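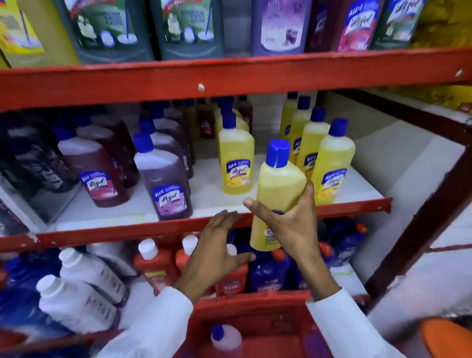 Yellow floor cleaner coming off the middle shelf, red basket underneath.

Folton Weekly bracket — check-in and lag troubleshooting log
December
By the Clurno online events desk

Status: open, workaround in place

16:10 Ticket in from team Nirnier. Their second player can't check in for the doubles bracket. Button greys out, page says "entrant not found". He's definitely on the list, I can see him. Asked for a screenshot and which browser.

16:22 Screenshot back. He changed his tag after sign-ups closed — dropped the old team prefix when he moved over to Nirnier. Bracket still has the old one. Renamed him by hand on our side, asked him to log out and in again.

16:31 No good. Same message. Cleared the entrant cache, tried again. Still no.

16:40 Removed him and added him back as a late entrant. Checks in fine now. Seeding has gone though, he's dropped to the bottom. Put him back to seed 7 manually. Please DON'T hit reseed or it'll wipe that.

16:48 Told Nirnier. They want it in writing that the seed stands. It stands. Done.

17:05 New one, same ticket as it's the same team. Their set against Zacharias keeps dropping at character select. Three tries, same spot each time. Both sides blaming each other in chat, muted the match channel for a bit.

17:09 Asked both for: wired or wifi, region, game version, anything else running.

17:15 Nirnier both wired, latest version. Zacharias one wired, one on wifi. Wifi isn't allowed in this bracket, rule's on the sign-up page. He says the cable is "somewhere". Gave him ten minutes to find it.

17:24 Cable found. Ping between the two sides settles at 90, not great but playable. Restarted the lobby.

17:29 Dropped again. Character select again. So it wasn't the wifi, or wasn't only that.

17:33 Checked versions properly this time, got everyone to read the number off the title screen. One Zacharias player is a patch behind. He'd said latest. Updating now, it's a big download on his line. Pushed the set back and moved the next match up to the stream slot so we aren't sat there with a holding screen.

17:58 Update finished. Lobby holds. Past character select, first game running. Left a note for the commentators that the set is off stream.

18:06 Input delay complaint from Nirnier. Lobby had defaulted back to buffer 4 after the restart. Both captains agreed to lower it between games. First game result kept, both sides OK with that.

18:31 Set over, score reported by both sides and it matches. Unmuted the channel.

Still to do
Tag changes after close break check-in. Happens every time, we just don't normally get them this late. Either lock tags at close or have the list refresh before check-in opens. I'd go for the lock.
Version check needs to be a number typed in by the player, a yes/no tickbox is no use.
Lobby preset isn't saving the buffer. Sent to the lobby tool people, waiting.
Prize split: the 3000 pot for doubles is listed under the old tag for the renamed player. Needs fixing before payouts go out or it'll bounce.

18:44 Payout name changed. Left ticket open for the preset bug. If it comes up agian in singles, set the buffer by hand before you send the lobby code and add a line here.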